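Cups on the bed at Lindbridge swap morning

June 19, 2022

I popped over to Lindbridge this morning for the Savchuk house swap and came home with two side plates, a cracked jug I didn't need and a bit of news for anyone who missed it. The swap is staying! There had been talk of it stopping at the end of June, but the Savchuks have said they'll carry on opening up the house until the autumn at least, and the next one is already being planned.

If you've never been, it works like this. You bring things you've finished with, you take things you fancy, and no money changes hands. Every room gets a theme, so it's bedding and towels on the landing, books all the way up the stairs (mind your feet) and kitchen bits wherever there's a flat surface left. By the time I got there the kitchen table had been claimed by a mountain of baking tins, so the drinking things had gone through to the bedroom and were being sorted on the bed.

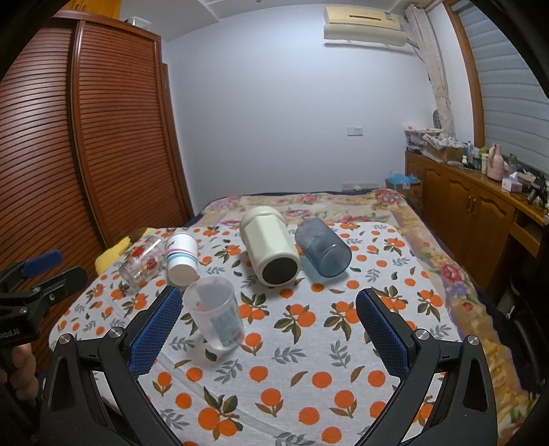

I do like a bed for this sort of job. Put a cloth over the blanket and you've got a great big soft table where nothing rolls off and smashes, and you can get at it from more than one side. It's also the one room in the house where people talk quietly, which was a relief after the scrum over the baking tins. I stayed in there far longer than I meant to and had a long chat about whether paper cups are worth keeping for picnics. I say yes, if they're clean. I was in the minority.

The rest of the morning was busy. A coat stand went within 25 minutes of the doors opening, and a set of Plimum saucepans caused a very polite stand-off in the hall - I'm told it was settled by splitting the lids from the pans, which seems mad to me, but everyone left happy. Anything not taken by closing time is going on to the Flivemholm reuse shop, where it'll be sold off cheaply over the summer.

The Savchuks are asking for more children's shoes, garden tools and decent curtains next time, and fewer mugs. Please, fewer mugs. Doors will open at 7 for people dropping things off and swapping starts once it's all been laid out. Bring your own bags, and park on the main road if you can because the lane was solid with cars again.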